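In Defense of the Half-Finished Bottle

There's a certain kind of tidy person (I married into a whole family of them, and I love them dearly) who can't walk past a bottle with a few inches left in it. They'll pick it up, tilt it toward the light, ask the room at large whether anyone is drinking this, wait perhaps 2 seconds, and pour it down the sink. The bottle gets rinsed, the cap goes back on, and off it goes to the recycling. I've lost a great many drinks this way over the years, and I've been mostly polite about it, but I would like to put in a word for the other side.

I am a slow drinker. I always have been. A bottle of lemon tea, opened at lunch, will see me through the mail, a phone call, most of the ironing and the first half of whatever I've decided to cook, and if it's still there at nine in the evening I'm very glad to see it. I don't think of it as a leftover at all. A leftover is something you've finished with and can't quite bring yourself to throw out. My tea is something I'm still in the middle of, the same as the library book lying open on its face on the arm of the couch, which, I notice, people have the manners to leave alone.

When we moved to Wirotcombe we went from a kitchen with one long counter to a kitchen with hardly any, and the question of where a half-drunk drink is allowed to stand became a good deal more pressing. The old counter was forgiving. You could push things to the back, behind the toaster, and they'd live there unbothered till you wanted them. Now there's the table, and the table has to do for everything: breakfast, bills, chopping, birthday wrapping, the sewing machine twice a year when I get ambitious. Anything left standing on it is in somebody's way, and I do see that. I'm not unreasonable.

So the first thing I did was buy coasters. I had never been a coaster person. My grandmother had a set with hunting scenes on them that we weren't permitted to put glasses on, and I suppose that put me off the whole idea for about forty years. But I found a plain set of cork ones at a secondhand place out on the Stitlow road, thick and ugly and exactly right, and I brought them home and dealt them out around the house like cards. And something rather nice happened, which is that the drinks started being left alone. A bottle standing bare on a table looks forgotten. Put the very same bottle on a coaster and it looks as if somebody means to come back for it.
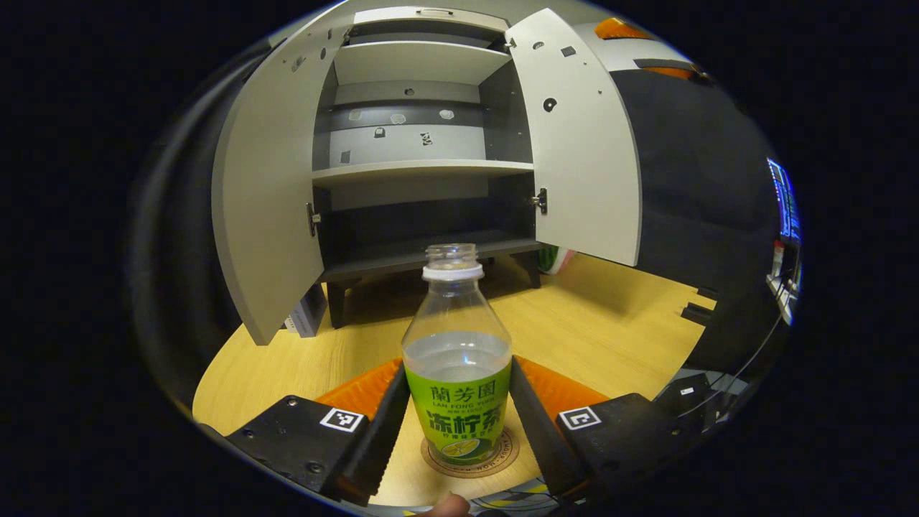
Nedeljković wrote to me, after I'd gone on about this at some length in the Trurnirham newsletter, to say that a coaster is all very well but a cap is what counts, and that anyone who leaves a drink standing open all afternoon deserves whatever lands in it. It was put a little more strongly than that. There was also a paragraph on fruit flies that I won't repeat in case you're eating.

I have to give way on the cap. I used to be careless about it, and I'd find the thing days later in a coat pocket or under the fruit bowl, and by then the bottle was long gone. A screw cap is a marvelous little object and it costs you nothing to use it. You give it a turn, you walk away, and if the cat or your elbow happens to come along you have a bottle lying on its side and no flood. I'd go further and say that the cap is half the argument for buying the bottle in the first place, over a can, which demands to be dealt with right then and there. I have never once enjoyed the last third of a can.

Where I won't give way is on the cabinet. The tidy people's answer, when they can be stopped from pouring, is always to put the thing away. Open the doors, find a gap on a shelf, shut the doors, done. It's kindly meant. But a drink behind a door is a drink I'll never see again until spring. I once found a bottle of barley water in the cabinet behind the cake tins that had been there so long the label had gone brown, and I'd bought at least three replacements in the meantime, grumbling each time about how we never seemed to have any in. Shelves are for things that haven't been started. They're wonderful for that! I love a shelf of unopened bottles and jars, all facing front, doors wide open so I can stand there and admire them for a minute before I remember what I came for. Once I've broken the seal, though, I want it out where I am.

(The refrigerator is a separate matter, and I know perfectly well that some things have to go in there once they're opened. Read what it says on the bottle. Milk and fresh juice have no business on my table for an afternoon, and I wouldn't defend them.)

I think what I'm really objecting to is the idea that a room ought to look as though no one has been in it. I've stayed in houses like that. You set down a cup and feel you've committed something. The woman who had our house before us kept it that way, by all accounts, and the neighbors still speak of her floors, but I've also heard that people rarely stayed past one cup of coffee, and I can't believe those two facts are strangers to each other. When I come into a kitchen and there's a bottle standing on the table, half gone, with a bright label turned toward the chair, I know somebody's been sitting there and will probably be back. It makes me want to pull out the other chair.

We've come to terms, in our house. One drink per person may stand, on a coaster, with its cap on, until bedtime. After that it's fair game, and if I hear the sink running at eleven at night I turn over and say nothing. It means I've had to learn to keep track of which one is mine and to stop opening a second before I'm through with the first, a habit I'd had since about 2000 and was sorry to lose. In return the tidy party has agreed to ask, and then to wait for an answer, even if the answer has to come down a flight of stairs from somebody with a mouthful of pins.

It mostly works. I did lose a ginger beer last week, a good one, only just started, but my own sister was visiting and hadn't been told the rules.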